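Section 8. Care of the table top

This section is for the owner of the Skomel dining table with the pale wooden top. Please read it to the end before you put anything on the surface for the first time. The table was assembled by following Sections 2 to 7, and the top should now be level and all bolts tight.

8.1 Before the first use

The top is finished with Huvik hard oil in our workshop. The oil needs time to become fully hard. During the first 40 days the surface can be used for normal meals, but it is more sensitive to water rings and to heat than it will be later.

1. Remove the paper sheet from the top. Lift it straight up, do not pull it along the wood.
2. Wipe the top with a dry cotton cloth, always in the direction of the grain.
3. Leave the top uncovered for one night in a room with normal heating.
4. Check the surface against the window light. Small dull places are permitted. If you see a scratch that you can feel with your fingernail, please write to us before you go further.

Note: Do not put a plastic tablecloth on the table in the first 40 days. The oil must have air.

8.2 Colour and grain

Every top is cut from different boards, and the lines will not be the same as on the table you saw in the shop. Wide wavy lines and narrow straight lines can be together in one top. This is not a fault and we cannot exchange the table for this reason.

The pale colour becomes a little warmer with the years, mostly in a room with strong sun. If there is always a bowl or a lamp on the same place, the wood under it stays lighter. Move such objects to a different place every month, and the colour will stay even.
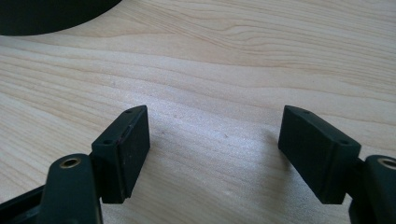 Why does one part of my table look more shiny than the rest?

Most often it is the light. An oiled top reflects a window or a lamp, and the shiny part moves when you walk to the other side of the table. If it stays in the same place from every side, there is too much oil or polish on the wood, and you should follow the steps in 8.4.

8.3 Daily cleaning

1. Take away crumbs and dust with a soft brush or a dry cloth. Hard crumbs can scratch when they are rubbed.
2. Make a cloth wet with lukewarm water and wring it well. It must not drip.
3. Wipe along the grain, from one end to the other.
4. Dry the top immediately with a second cloth.

For greasy marks put a small spoon of Virnik wood soap in one litre of water. Rinse the cloth in clean water afterwards and wipe again.

Caution: Do not use bleach, vinegar, scouring powder or the rough side of a kitchen sponge. They open the surface and the next coffee stain will go deep.

Caution: Pots and trays from the oven must stand on a trivet. A folded tea towel is not enough, the heat goes through it and leaves a white mark.

8.4 Removing too much oil or polish

Do this work in daylight. You need two cotton cloths and a white polishing pad (Dudek, soft grade).

1. Clean and dry the top as described in 8.3. Wait 2 hours.
2. Rub the shiny place with the dry pad, with light pressure, along the grain. Go a little over the edge of the place so that no border remains.
3. Wipe with a dry cloth and look from a low angle.
4. Repeat if it is necessary. Change to the clean side of the pad when it feels sticky.
5. If the place is now more dull than the rest, put a few drops of oil on the second cloth and rub it thinly over the whole top — not only over the repaired place.

WARNING: Cloths with oil can catch fire by themselves. Put them in water directly after the work, then lay them flat outside to dry before you throw them away.

8.5 Oiling once in a year

A table in daily use should get new oil every year. Many of our customers do it in March, before the season when the windows are open. Use a thin layer, wait until the wood has taken what it needs, and wipe off all the rest. Let the top dry overnight before you put anything on it.

8.6 Spare parts and questions

The care kit with oil, soap and pad has the order number 831. For questions about stains and repairs please contact Hamidreza Naseri in customer service. Questions about missing bolts or damaged legs go to Hnat Hladun in the workshop. Please send a photo taken in daylight and the number from the label under the table top.

Text of this section revised August 28, 2024.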